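People wanted to teach kitchen chores by hand – paid, part-time, at our Teuber studio

Hi! I run the demonstration sessions at Siltell, and I'm looking for more people to come in and do small kitchen jobs with a pair of hand-held grippers. We use what you do to train robot arms, so you're the teacher and the robot (which isn't in the room, sorry, I know everybody asks) learns from your recordings later on.

You hold one gripper in each hand. You squeeze, the fingers close, and a camera on the gripper records what it sees. Then you do the job in front of you: scoop dried beans out of a pot and into the right part of a tray, move a plate, put a slice of bread on a sandwich, set a pan handle straight. Then we put everything back a little differently and you do it again. And again! A good session has a lot of again in it, and I'd like you to know that before you write to me and not after.

We have 572 task cards at the moment, and I try to mix them up so you aren't stuck with soybeans all afternoon. Over 2000 recordings came out of the last round, and the kitchen set is what our partners at Badalent want more of, so that's where most of the new spots are. If you've done remote control work before, with a headset or a leader arm, I'd love to hear from you too. We have a smaller station for that in the back room and it's short of people who already know how to drive it.

What a session is like

Sessions are 90 minutes of recording with a break whenever your wrists ask for one. You can stand or use the high stool. Your first visit is all practice and it's paid the same as any other. I'll show you how to hold the grippers, how wide the fingers open, and how fast to go, which is slower than you think. Most people rush in the beginning. They reach for things the way they would with their own hand and knock over whatever is next to it. If you drop something, leave the recording running and pick it up with the gripper. We keep a lot of those.

A few things I'll nag you about: keep the fingers in view of the camera, don't help with your free fingers when a bean gets away from you, and finish the task before you start talking to me. I'm chatty, so that last one is partly my fault.

Who I'm looking for

You should be 18 or older, and okay with using both arms at chest height for a while. Left-handed people, please do apply, I have far too few of you. You don't need to know a thing about robots or computers. Some of my best people came from bakeries, hair salons and a fabric store. Small hands are fine, big hands are fine, but long nails do get in the way of the trigger. Please tell me if you have a nut, soy or wheat allergy, and I'll put you on the laundry or desk cards.

I'm asking for a commitment of at least 2 sessions a week through January. Mornings start at 9:30 and the late slot starts at 4 p.m. You can pick one and stick with it, or swap with other people as long as you let me know the day before.

Pay is by the hour and includes setup and cleanup. I'll send the current rate with my first reply so you can decide before making the trip. The studio is on the ground floor of the Urkitz building, with the entrance by the loading dock and free parking behind it. The bus stops out front.

How to apply

Send me a short note through the contact form with the subject "Kitchen sessions." Tell me which slot you'd like, whether you're left- or right-handed, and something you're good at doing with your hands. Knitting counts, so does fixing bikes. No résumé needed.

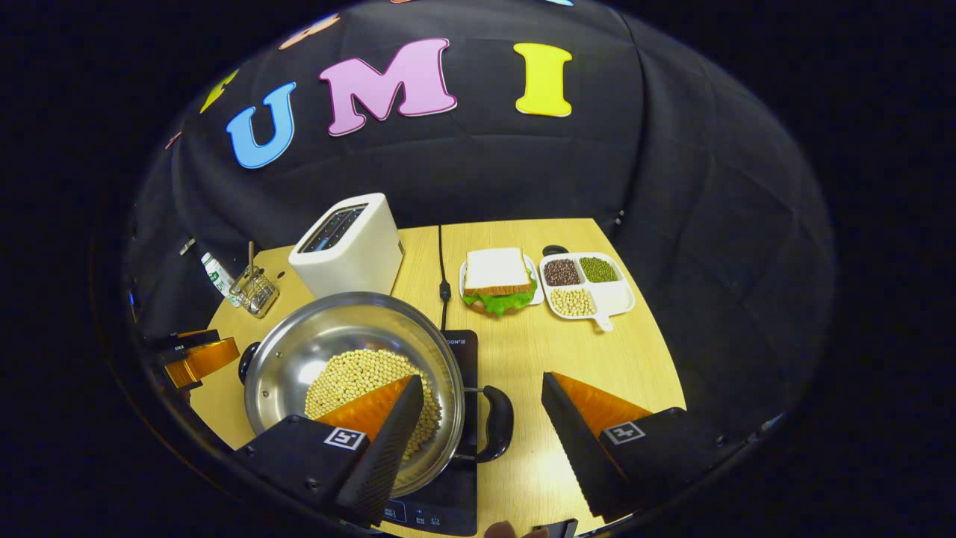 I answer every note myself, usually in the evening, and if we're a match I'll offer you a couple of times for your practice visit. Wear sleeves you can push up – loose cuffs catch on everything – and leave rings and bracelets at home.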